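Losuvia fabric shaver, long-term review

Posted 1 Jun 2021

The Losuvia is a mains-powered fabric shaver, sold here through Pludis for $82. I have used it since September on jumpers, track pants and one wool blanket. It replaced a battery-operated Banon, which had adequate blades and poor endurance.

Construction

The body is moulded plastic with a screw-on metal guard over a rotating blade. The guard has two hole sizes, larger towards the rim. A collar sets the blade height at one of three positions. The cord leaves the base of the handle and is long enough to reach the middle of a dining table from a wall outlet, which the Banon's charging lead was not. The lint chamber is clear, so the fill level can be checked without stopping.

Test fabrics

Most of the work was on mid-weight knits in grey and navy. Heathered yarns are the harder case. Pilling is difficult to see against a mottled grain, and the usual result is that patches are missed and have to be done again under a low side light.

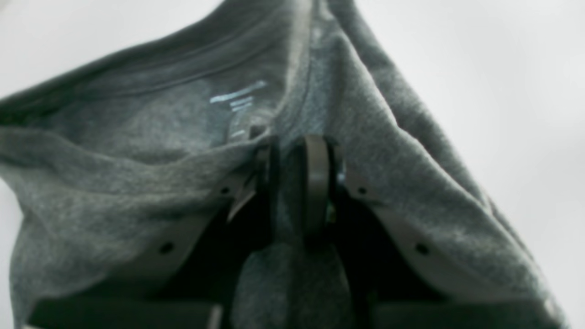
On the middle height setting the shaver clears ordinary pilling from a cotton-blend jumper in one pass. Acrylic needs a second. The lowest setting cuts closer but will catch a raised seam or a loose loop, and I would not use it on anything with a visible rib. On the wool blanket I stayed on the highest setting throughout and accepted a slower job.

Pressure makes little difference to the cut. Pressing harder slows the motor and warms the handle. Small circles with the guard flat to the cloth give the most even finish.

Surface

Preparation matters more than the choice of machine. The cloth must lie flat on something hard. On a bed or an ironing board the fabric lifts into the guard holes and the cut becomes uneven. A plain tabletop is better, and a pale one shows stray lint for wiping up afterwards.

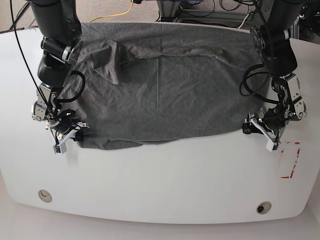
Noise is moderate and higher in pitch than the Banon's. The chamber holds enough for almost 2 jumpers before suction drops off. Emptying it is simple, although fine lint packs behind the blade and has to be brushed out. The supplied brush is too stiff-backed to reach the centre, and an old toothbrush works better.

Spares

Replacement blades are listed by Pludis under part number 1060 and guards under 3771. I have changed the blade once. The Xenos blade is often suggested as a cheaper substitute. It fits the spindle but sits slightly proud, and it scraped the inside of the guard on the lowest setting.

Verdict

Recommended for regular use on plain knits. Buy a spare blade with it. For a single garment each winter, a cheap battery unit will do.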